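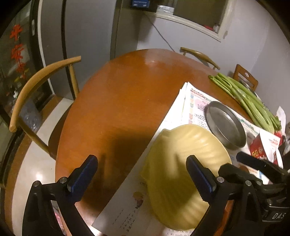 Student Manipulation Project, table clearing group

Minutes of the meeting held Jul 24, 2019

Present: Fares Hakim (chair), the recording group, the training group, the Khalaf team (two members), minutes secretary
Apologies: the Berkis team, who sent a written note, read under item 4

1. Minutes of the last meeting

Agreed, with one change. The minutes said the Plendex script "works". The secretary was asked to replace this with "ran". The chair said the difference would matter to anyone reading them in October.

2. Matters arising

The spare finger pads have not been ordered. The form went to the wrong office and came back. To be sent again.

The shared drive is full again. The training group denied that this was their doing and was asked to look in their own folder before the next meeting.

3. Recording at the dining table

The recording group reported on the work with the hand-held grippers. The task is to clear the table: dishes off the papers, dishes together, papers last. They now have almost 800 recordings that pass the length check. The chair asked how many anyone had watched from start to finish. The answer was 50. He said that passing a length check tells us a file is long enough and nothing else, and he would like the larger number kept out of the report until somebody has looked at the rest.

The recording group felt this was harsh. They pointed out that the table is a fair test. It has newspaper and exercise sheets spread on it, a shallow metal bowl, plates, and a bunch of celery, and the top is glossy enough to throw light back.

The Khalaf team asked whether it was a fair test or just one table. All of the training so far has come from the same room with the same three chairs round it. If the policy learns that dishes live on English homework, we will not find out until we take it somewhere else. The recording group said moving house was not in the plan. The chair said it should be, and asked for a second room to be found.

There was a long discussion about the papers. The training group wants them left out, as the print confuses the tracking. The recording group wants them in, as real tables have papers on them. It was pointed out that both groups had argued the opposite way last time.

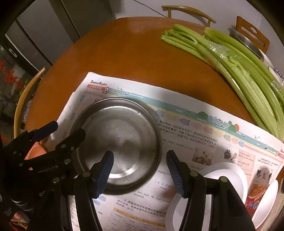 It was agreed to keep the papers for now but to shift them between runs, so that a bowl is not always sitting on the same printed page. The recording group will note in the log which sheets were out. The chair does not expect the log to be kept and asked for that to be minuted.

Grip on metal: the blue pads are said to hold the rim of the bowl well. Asked what "well" meant, the recording group said that they had not dropped it much. A person's hand is doing most of the work at this stage, and several present doubted that this tells us anything about what an arm would manage. The group will try the bowl and the plates on the bench arm and bring back the failures as well as the good runs.

4. Choice of software

The note from Berkis was read out. They recommend moving to Trakeo for sorting the recordings and say it would save everyone a good deal of time. No figures were attached. The training group is in favour. The Khalaf team recalled that the same was said of Plendex, which took up most of the spring and still cannot open files made before Easter.

Decision: no change before the open evening. Berkis may try Trakeo on a copy of 13 recordings and report back. They are not to touch the originals.

5. Open evening

The school would like a live demonstration. The chair is against it. The recording group is for it and offered to clear a table by hand with the grippers while a film of the arm plays behind. It was asked whether visitors would understand that these were separate things. After some discussion it was agreed that a sign will say so in large letters, and that the words "fully automatic" come off the poster.

6. Any other business

The chair reminded everyone that the grippers go back in their case with the screws checked. He has said this before.

A question was raised about whether food should be part of the task. Left for next time.

Actions

Recording group: watch the unwatched recordings and delete the bad ones; find a second room; start the paper log.
Training group: clear the drive; test on a room the policy has not seen, once there is one.
Khalaf team: write down what counts as a cleared table, on one side of a sheet.
Berkis team: small trial of Trakeo, copies only.
Fares Hakim: order form for pads; wording of the sign.

Next meeting to be fixed by email once the second room is known.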